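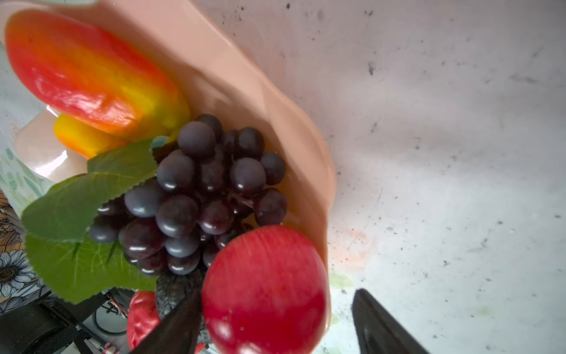
Budget for a second two-arm bench cell – where would you cut?

ivar_bach
January 16, 2020
We bag artificial fruit on a two-arm bench cell, bowl to carrier bag, and I have to put in a request for a second one. The ceiling is 3257 for everything except the arms, which come out of a separate line. The lines I have so far:
Extrusion, posts and front rail: quote from Flellis, fine.
Controller boards and wiring.
Cameras, one fixed and one per wrist.
Finger pads, spare set.
Power supply.
Consumables (bags, fruit, table mats).
Arnaud want 1031 for the cameras alone, with mounts and cables. Is that a sensible share, or am I paying for the mounts?

y_moulin
You're paying for the mounts. Ask for the line to be split. When we did ours at Medix the bare camera modules were the small part of the bill and we made the brackets ourselves.

I would also question the fixed camera. If both wrists have a view, what does it give you?

ivar_bach
It shows both arms at once. A wrist camera close to the bowl shows mostly bowl. When the bag is held up by one arm and the other is over the fruit, I want a single view with both grippers in it. 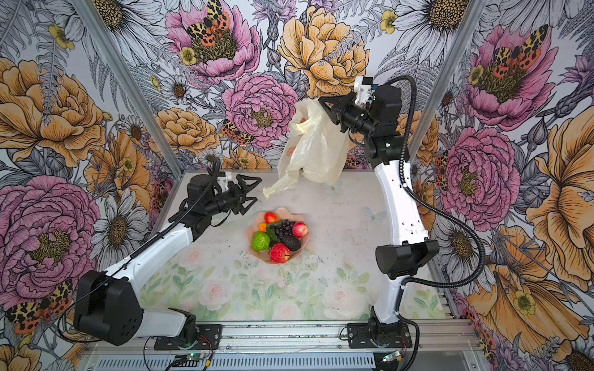 Fixed view: bag held by the right gripper, left gripper open near the bowl.

v.renaud
Agree with keeping it. Disagree with the order of your list though. Fingers and pads should be at the top. Fruit with a glossy skin is hard on any gripper, and grapes in a bunch are worse than apples. I'd budget for two pad types and expect to throw one away.

Also, are the arm bases fixed to the front rail only? If so I'd spend on a heavier rail before I spent on cameras.

ivar_bach
Front rail, yes. Flellis offer a heavier section for a small extra charge. Noted.

noemie_c
Slightly different view on the pads. Buy one type and buy plenty. With two types fitted you can't compare runs between cells, and then the second cell is only a second cell on paper. We lost most of August to this.

v.renaud
That's an argument for choosing before you run, and you can't choose without trying both.

noemie_c
Try both on the cell he already has. The trial is a different budget line from the build.

y_moulin
Noémie is right on the accounting. Valentin is right that somebody has to pay for it.

ivar_bach
I can put the trial under maintenance. Next question is bags. Supplier minimum is 1000 of one print. We have been using thin ones with an orange pattern on part of the surface. Plain would be tidier for the vision side but I haven't found plain ones in that gauge from anyone except Bodolico, who are slow to answer.
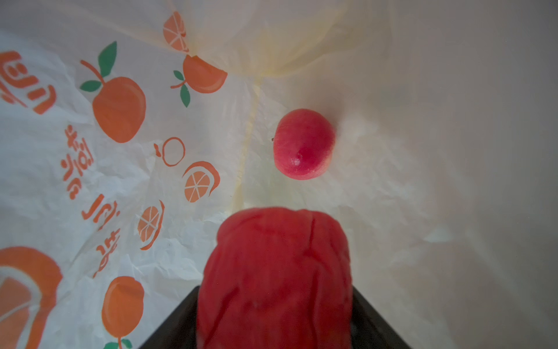
Wrist view into the bag, with a red apple lying on its side.

f_vidal
Keep the printed ones. If the second cell is meant to match the first, don't change the bag at the same time. Printed oranges on the plastic and real objects inside it are a fair test for a detector anyway, and you would want to know early if it confuses them.

y_moulin
I'd go plain. A thin bag already creases and lets light through, and I see no reason to add artwork to that.

f_vidal
Depends what the cell is for. If it is a demonstrator, plain. If it is for collecting runs, leave it alone.

ivar_bach
Collecting runs. Printed it is, then.

v.renaud
You have no line for spare cable. Put one in. The conduit at the wrist bends every time the arm folds.

noemie_c
And a spare board. It costs little against the time you lose waiting for a replacement.

ivar_bach
Both added. Revised list: heavier rail, one pad type in quantity, spare conduit, spare board, printed bags at the supplier minimum. I've asked Arnaud for the split price without mounts and will post it when I have it.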